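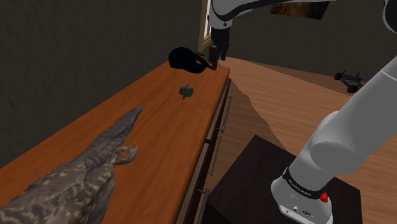 How long is a community theater melodrama supposed to run? Ours in Kitthorpe came in at just under three hours, counting the intermission and the part where the villain's mustache had to be found.

I played the sheriff. I have four lines, one of which is "Halt," and I have been told by my own family that I rushed it. The play is called The Widow of Fondden, written by Joanne Oakley, who also directed it, sewed my vest, and sang the title song from behind a curtain when our widow lost her voice on Thursday. Poppy Bunting mouthed along out front. From the second row it looked like a foreign film.

Igor Murín was the villain and got booed so hard at the first show that he asked if he could be nicer in Act Two. Joanne said no. He was a little nicer anyway, and the trial made no sense after that, because we were hanging a man who had just helped an old lady with her trunk.

The real trouble was the gunfight. It's supposed to be over in a minute. Yichen Fu, on sound effects, had one shot ready for each of us and then his laptop decided to update, so we all stood there with our pistols out, glaring. I said "Halt" again. It got a laugh, which is more than it got the first time.

We do it again in May, with a shorter Act Two and a spare mustache. Dinner is chili, same as before, and I'm told the cornbread is new.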